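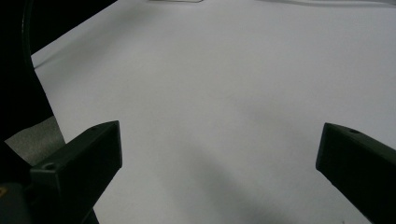
两根深色夹指,中间一片白

2025-07-19 家史工作坊笔记

先说进度,免得又像上回那样写着写着跑题:Larkgate 那份洗礼登记的抄录终于对完了,一共884条,我和 Yusri 一人念一人核。念到后来两个人嗓子都哑了,他还把一个拉丁文的“私生”念成了人名,我居然跟着打进了姓名栏!好在隔了两页又撞见同一个词,才回头改掉。以后抄录表里这个词单独一栏,别再放备注里,备注里什么都有,等于没有。

重点是第847条。Anjani 找她外祖母的生母找了好几年,手里只有一句家里传下来的话:“她是在 Grumirau 那边的教会学校帮过忙,后来回来了。”回来了,回哪里?什么时候?跟谁去的?家里没人肯往下讲,老太太在世的时候一问就起身去厨房。847这条的母亲名字对得上,教名少一个,父亲栏是空的。空着本身说明不了什么,那一本里空的不少,有些明明父母结过婚的也空着,我怀疑是换了一任书记员之后就懒得填。所以 Anjani,你看到这里先别激动(我知道你会激动),名字对得上的人在那个年代一抓一大把。

让我比较在意的是教母。教母姓 Nair,这个姓在整本登记里只出现了这一次,而 Anjani 带来的那叠信里,有一封的落款就是 Nair 什么什么,后面的字洇开了,我看着像 M 开头,Yusri 坚持说是 H。我们为这个字母吵了半个下午,茶都凉了也没吵出结果。先记成“首字母不明”,谁也别偷偷改表!

信的事也记一下。整叠信没有按年份排,是按谁寄的排的,Anjani 的姨妈当年用毛线捆好,捆法本身就是信息,所以我拆之前把顺序抄下来了,抄在蓝皮本子的最后几页。目前读过的有10封,大多是问收成、问牙疼、问某某的婚事办了没有。只有一封口气不一样,写信的人说“孩子很好,你不必再寄钱来”。就这么一句,前后都在讲屋顶漏雨。我读到那里愣了好一会儿,又翻回去看信封,信封跟信纸不是一套的,大小都不对,邮戳不能拿来定年份。唉。

Yusri 的想法是,孩子可能一开始寄养在 Ovmont 的亲戚家,洗礼拖到很晚才补。他的依据是那条登记的墨色跟前后几条不同,而且挤在页脚,字特别小。我觉得有道理,可是挤在页脚的条目我顺手翻翻就见过好多,纸贵嘛,谁不挤。倒是有一点可以查:如果真是补录,教区应该另有一份准许补录的往来文书。Ovmont 那边的目录我四月的时候翻过,印象里有一个盒子写着“杂件”,当时嫌麻烦没申请调阅。现在后悔了,后悔得很。

说到申请,Ovmont 的阅览规矩改了,要先写信说明跟当事人的关系。Anjani 是曾孙辈,应该没问题,但她得附上外祖母的死亡证明复印件,复印件要清楚的那一份,别拿折过的那份,折痕正好压在出生年上。信我来起草,她签字。措辞上我打算只写“查找家族成员的洗礼资料”,不提生父的事。她自己也说过,对生父是谁没那么大执念,她想知道的是那个年轻女人后来过得怎么样,有没有再见过女儿。我听了挺难受的,我自己家里也有个谁都不提的姑婆,不过那是另一本笔记的事了。

再写一点方法上的,给以后加入的人看。家里传下来的说法,我现在一律照原话记,连语气词都留着,下面另起一行写我们的猜测。以前我爱顺手润色,“帮过忙”润成“任教”,结果三个月后自己拿“任教”当了线索,去翻教师名册,白翻一大圈。帮忙可以是做饭,可以是洗衣服,可以是教小孩唱歌,原话没讲就是没讲。还有年龄,登记里的年龄不要倒推出生年就当真填进去,标上“推算”两个字再填。Yusri 那张表里有一列没标,我看到了,你自己补。

对了,扫描件那个文件夹现在超过70个文件,命名乱得不成样子,有的用页码有的用日期,还有一个叫“看这个”。看哪个啊!我先统一改成册号加页码,原来的名字抄进索引表第二列,免得谁的旧笔记里引用了找不到。“看这个”打开是847那一页的背面,背面透过来几行铅笔字,反着的,我用镜子比着读,勉强认出一个地名的后半截,也许是 Grumirau,也许只是我太想看见它了。Yusri 你有空再看一遍,先别看我写的,看完把你认出来的写在下面空行里,我们再对。

没做完的:给 Ovmont 的信;Nair 那个首字母;信捆的毛线颜色忘了记,下次补上;问 Anjani 她姨妈还在不在原来的地址,电话里能不能聊几句,能的话先问牙疼那封信里的某某是谁,别一上来就问孩子。

Yusri 读铅笔字:

(还没写,催他)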